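October
Written by the Saliba support desk

Section 3. Recovery after a grip fault at a double door

This section explains what to do when the Saliba two-arm robot stops at a double door with one gripper closed on a handle and reports fault 765 (handle force over limit). It is for operators who already finished the set-up in Section 2. Please read all of it one time before you begin, also the cautions at the end.

The fault was found first in the Miltell corridor, in simulation, and later on the real door at the Sistetti test site. In both places the cause was the same. The left arm pulled the door while the base was still moving forward, so the arm and the base worked against each other. The gripper did not let go, the force on the wrist became higher, and the controller stopped all motion. The stop itself is correct behavior. The mistake is in the order of the two motions, and this must be repaired before the robot opens any more doors.

3.1 Repeat the fault in simulation

Do this before you touch the real robot. It is easier to understand the fault when you have seen it on the screen.

1. Start the Lusovlow simulator and load the double door world.
2. Set the speed to 100 percent. At lower speed the fault does not always come.
3. Switch on the head view, so that you look over the body and along both arms.
4. Run the task "open left, hold right" and wait until the left gripper has closed on its lever handle.
5. Press Pause when the door begins to move.

Check now the position of both arms. The left gripper must be closed on the left lever, and the right gripper must be open and in free air. If the right gripper touches the right door, you have a different problem, and you should go to Section 5 (collision with door leaf). 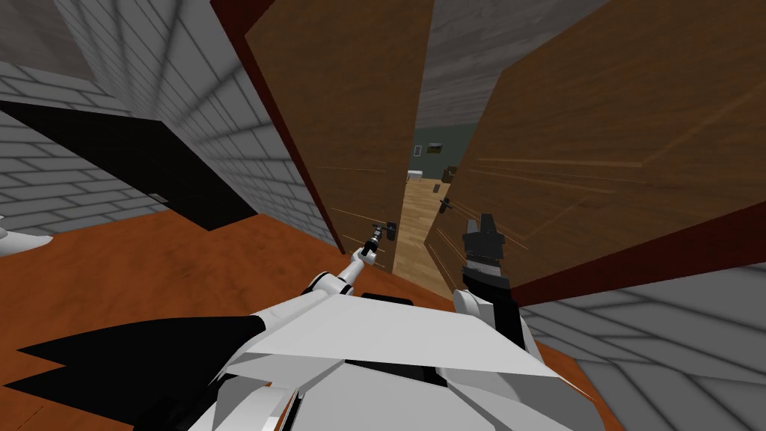
6. Open the force window and select the left wrist.
7. Continue the task in single steps. Look at the force line and at the base speed together.
8. Write down the step where the force begins to climb. If the base speed is not zero at this step, you have found the fault that is described here.

Note: The force window keeps only the last run. Save the log before you press Reset, otherwise you must do everything again. We lost some good logs in this way.

3.2 Release the real robot

On the real robot the first job is to take the tension out of the arm. Do not press Resume. Resume sends the old motion again, and the pull on the handle comes back immediately.

1. Check that all people are away from the door, on both sides.
2. Turn the mode switch to Manual.
3. Move the base backward or forward in the smallest step, in the direction that makes the wrist force lower. The value on the tablet shows you if you chose correctly.
4. When the force is under the green line, open the left gripper slowly.
5. Move the left arm back until the fingers are fully clear of the lever.
6. Bring both arms to the rest position, first left, then right.
7. Clear fault 765 on the tablet.

CAUTION: A door under tension can swing fast when the gripper opens. Keep hands and face out of its path. This is valid also for light doors.

CAUTION: Never free the handle with your hand while the motors are on.

If the force does not go down after 2 small base steps, press the emergency stop and call for help from a second trained person. Do not try more steps alone.

3.3 Change the motion order

1. Open the door task in the editor.
2. Find the line "base follow" and set it to "wait for arm".
3. Set the handle force warning lower than the stop limit. In this way you get a message before the robot stops.
4. Save the task with a new name and keep the old one for comparison.
5. Run the new task 3 times in simulation, then with the real door at slow speed.

Note: With "wait for arm" the opening takes longer. If your site has a time limit for the door, you can make the arm motion faster, but leave the base setting as it is.

When fault 765 appears again after this change, send us the log, the task file and the type of handle. Please write also if the door has a closing spring, we need this to set the force limit for your site.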